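Rizk bench pack, wrist view scenes: worth the seat price?
Simulation and Tooling > Commercial packages
Started by ktarawneh

ktarawneh
We are evaluating the Rizk bench pack for a two-arm cell and I would like input from anyone who has run it past the trial period. The pack is sold by Stetside as a set of simulated tabletop tasks with rendered wrist and overhead views. Our trial license covers 3 seats. Physics has been acceptable so far. My questions are about the rendering, specifically the shadows, and about whether the contact model holds up on thin-walled objects like cups.

Setup: stock wood table, stock lighting, stock gripper model, no edits to the scene files. The still below is from the cup task, wrist view, default quality preset.

Karim

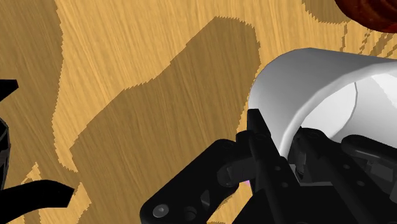

Last edited by ktarawneh on 24th October, reason: wrong preset named in first paragraph

Note the shadow edges. They come out stepped on the wood, most visibly on the big shadow across the middle of the table. The gripper geometry is good by comparison. The holes in the finger are there and the bracket has its screw hole with a lighter rim, so somebody spent time on the mesh. There is also a small violet spot where the finger meets the bracket. I have not found it in the material list.

Has anyone measured whether the jagged shadow matters for a policy trained on these views?

bkeane
Shadow map resolution. The default preset ships at 500 and the documentation does not mention it. Open the render config, find the light block, set it to 2000 and restart the scene server. A reload is not enough. The steps get much smaller. Cost on our machine was a noticeable drop in frame rate with all views on, so we only raise it for the wrist views.

I would not pay for the pack on the strength of the default preset. I would pay for it with that one line changed.

n_sembiring
Disagree that it is worth changing at all. We trained the same cup task at both settings and the success rate on the real bench moved less than it does between random seeds. What did help was turning on light randomization, which the pack supports but leaves off. If your shadows never move, the policy can learn the shadow. Smooth or jagged makes no difference to that.

On the violet spot: I have seen it. In our copy it was a site marker left visible in the gripper file. Search for the site group and set it to hidden. I can't say yours is the same thing from one still.

bkeane
Same seed count for both runs?

n_sembiring
4 seeds each. Small, yes. If the effect were large it would still have shown.

bkeane
Only if it were very large. I accept the point about light randomization.

ftanui
On the contact question, which got skipped. Thin walls are the weak part of this pack. The cup is built from convex pieces, and the collision shape is thicker than the visible wall. With a fingertip against the outside of the wall, as in Karim's still, you will probably be fine. With one finger inside the cup and one outside, the two contacts fight each other and the cup creeps. We logged it over long holds and it never fully settled.

Kolico sells a replacement object set with finer collision shapes. It loads into the Rizk scenes with a path change. It is slower to step and is billed separately. Felista

ktarawneh
Thanks, useful. Is the creep visible at the default timestep or only at larger ones?

ftanui
Default. Halving the timestep reduces it but does not remove it.

elie.t
Dissenting view on the whole purchase. Broro has a comparable table scene in the free tier, with a plainer gripper mesh and softer shadows. What you give up is the task scripts and the scoring. If your team already writes its own scoring, the Rizk seat price buys you a nicer finger.

We dropped Stetside at renewal. Support was prompt, but every answer ended with "planned for a later release."

n_sembiring
The Broro scene has no second arm, and Karim said two-arm cell. You can add one, but then you own the calibration between them.

elie.t
Fair. It took me longer than I would like to admit.

ktarawneh
Update. Raised the shadow setting as Brendan described. Steps are finer, frame rate cost confirmed, not a problem for offline rendering. The violet spot was a visible site in the gripper file, as Ningsih suspected, and is now hidden. Light randomization is on for the next training run.

I reproduced the cup creep with one finger inside. That is the open item. Stetside replied that revised object collision is due in November, with no day given. We will hold the order until I can test it, and I have asked Kolico for a trial of their set in the meantime.

ftanui
If you get the Kolico trial, check the mug handle first. Ours loaded with the handle collision rotated relative to the mesh and it needed a manual fix in the object file. I can post the corrected orientation values if yours does the same.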